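Is a supporters' group membership worth it just for presale tickets?

Posted Jan 10, 2023 in Soccer > Tickets and Travel

My local club, Rurnevska, is hosting a preseason friendly against Arriaga in February. The supporters' group says that if I pay $41 for a membership I get "priority access" to seats before the general public. I've been to plenty of games there and have never seen the place full, so I have my doubts. Has anyone bought one of these and come out ahead? I need 3 seats together, and I don't care about the scarf.

marlow_end

I'd skip it. I paid for it 2 seasons ago and the presale code got me into a block of 540 seats, all behind the goal, all at the same price the public paid the next morning. The better sideline sections weren't in the presale at all. Read the wording closely, because "priority access" doesn't say which seats. The fees at checkout weren't any lower either.
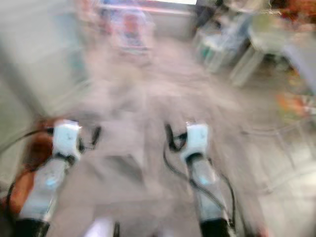 A blur of white arms over a pinkish-gray floor.

If it were a league match against a big rival I might think differently. For a February friendly where both teams will change half the lineup at halftime, I can't see a rush. Check whether the club will even promise that the regular starters are playing. Mine wouldn't.

Drokel

Depends what you want out of it. The membership also covers the away bus discount, and if you go to a couple of road games it pays for itself. Just for the friendly, no. I've seen people swear the presale saved them, but they never tried buying the normal way, so how would they know? One thing to watch is that some of these memberships renew on their own. Look for the checkbox.

Zisex

just go to the box office on the day. never had a problem getting seats together there, although I usually only need two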